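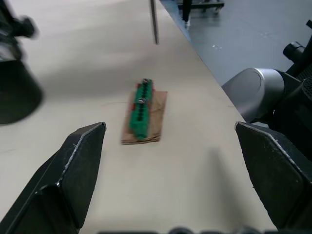 Tuslow Two-Panel Work Top

Light beige, from Haugland
$281, top only
In stock

We've sold a lot of bench tops over the years and this is the one we keep putting in our own rooms. The Tuslow is a plain, pale work surface that comes as two panels and joins up into one table. That's the whole idea, and it's a really good one! You can get it up a narrow staircase and through an ordinary door, and once it's together you have a proper place to spread out, with room for the job in front of you and a strip along the back for everything you don't need yet.

Our favorite thing about it is the color. Light beige sounds like the dull choice (we thought so too when the first ones arrived in April), but put something small down on it and you'll see why people come back for a second one. A green connector strip, a snip of red, a bit of brown cardboard you're using as a rest: they all show up right away. Even thin wire can be found again, though you may have to tilt your head for the very fine stuff. And it's easier on the eyes than bright white when you've been leaning over it all afternoon with a lamp on.

What's it good for?

Electronics and small repairs, first of all. We also know people who use theirs for model building, for wrapping presents, for cutting out sewing patterns, and for sorting out that one drawer full of remotes and chargers. The finish is smooth without being shiny, so you don't get lamp glare in your face.

Size matters more than you'd expect with a work top. On a small desk, whatever you're not using ends up on the floor or on your lap. With the Tuslow you can push it all to the far edge and still have the middle clear enough to pass a tool from one side to the other.

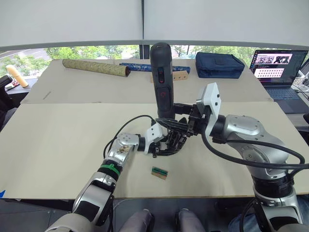

A couple of rolls of patterned paper, a zip pouch, a small drilled wooden block: things like that can live at the back for weeks and you hardly think about them. If you do want rolls to stay put, Haugland makes a low back rail that fits the same holes as the frame. It's sold separately and takes a minute to screw on.

The join

Everybody asks about the join, so let's talk about it. You will see a line where the two panels meet. You'll feel it with a fingernail if you go looking. Once the connecting bolts are snug it doesn't catch paper, and a pencil will cross it with only the tiniest bump. If you do a lot of drawing or careful tracing, sit to one side of the line and you'll have a whole panel to yourself.

Tighten the bolts by hand first, all of them, then go around again with the wrench in the box. If you crank the first one down hard the panels can pull a little out of level and you'll have to start over. We've done it. Check them again after the first month, as they settle a bit.

In the box

Two panels
Connecting bolts and washers
Wrench
Edge pads for the underside
Printed instructions, one sheet

Details

Color: light beige
Weight: 18 lb per panel
Load: up to 110 lb, spread evenly over both panels
Guarantee: 5 years
Fits: Cekero and Drinditik frames, or any flat-topped frame you can drill
Frame and legs: not included

On a Cekero frame the bolts drop straight into the existing slots. On a Drinditik you'll need the short adapter plates, so pick those up at the same time and save yourself a second delivery charge.

Looking after it

A damp cloth and a drop of dish soap will handle most things. Glue is best left to dry and then lifted off with a plastic scraper, never a metal one. Please don't solder directly over the surface without a mat! The top puts up with a lot, but a hot tip will mark it and we can't replace it under the guarantee for that. Marker comes off with rubbing alcohol if you catch it the same day. After that you may have a faint shadow, and we have one of those ourselves in the shape of a question mark.

Delivery

The panels ship flat in one long carton. It's an awkward thing to turn in a hallway, so open it by the door and carry the panels in one at a time.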